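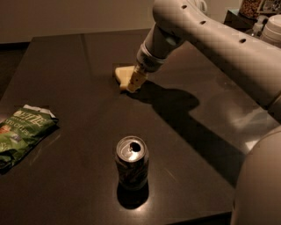 Wubit Seyoum objects that a tasting note written after the sixth pour should not count the same as one written after the first, and asks for the pour order to be kept in every row. It is kept, in the column pour_no.

Geratby Tasting Notes, release 2

Contents
457 notes on whiskey, beer and cider, written by guests at the Geratby and Keneck tasting evenings. One row per note. 63 drinks are covered. Notes were written by hand on cards and typed up by Berhanu Kahsay.

Columns
note_id – integer, stable across releases
venue – geratby or keneck
drink_id – key into drinks.csv
pour_no – place in the guest's own order, starting at 1
score – whole number from 1 to 7, blank if the guest gave none
text – the note as written, spelling unchanged
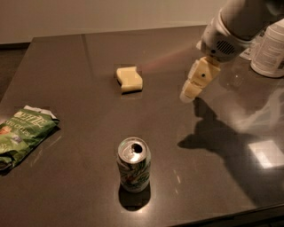
Fig. 1. Tabletop with sponge.

Changes from release 1
Keneck cards added. Half scores are gone; they were rounded down. Two drinks listed under both Brestar and Tekleab are now filed under Tekleab only, and the old keys still resolve.

Known problems
Most Keneck cards come from the Saturday session, which ran late, and high pour numbers are more common there. Food was served at Geratby but not at Keneck. Guests could see the labels, so scores are not blind. Some cards name a neighbor's opinion instead of the guest's own – these are not flagged.

Use
Suitable for work on word choice and scoring habits. Do not use the scores to rank producers. Guest names were removed before typing. Send corrections to Berhanu Kahsay with the note_id and the proposed reading.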